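2 June 2024

Umdale recount, hand tally against the scanner. Got through the whole Ramport box before lunch, 344 ballots, and the two counts agree on every one except 2!! Really pleased with that. Both odd ones have a faint mark in the Hegarty ward column, so I'm fairly sure it's the darkness threshold again. 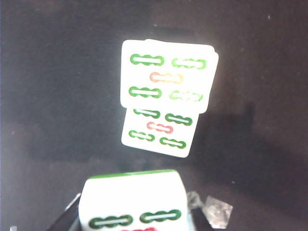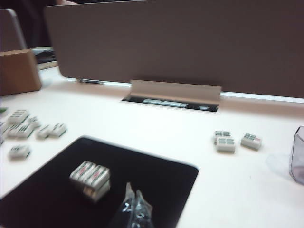

Lowered the threshold a notch and reran the Pridenik batch (168 ballots). Matches by hand, first try. Lovely! The same batch gave us so much grief in January.

Still to do: the absentee box, up to 300 in there, many folded twice. Flatten them overnight under the atlas. Also try stacks of 50 with a colored slip between, much easier to find your place after an interruption.

Keep the old threshold file, don't overwrite it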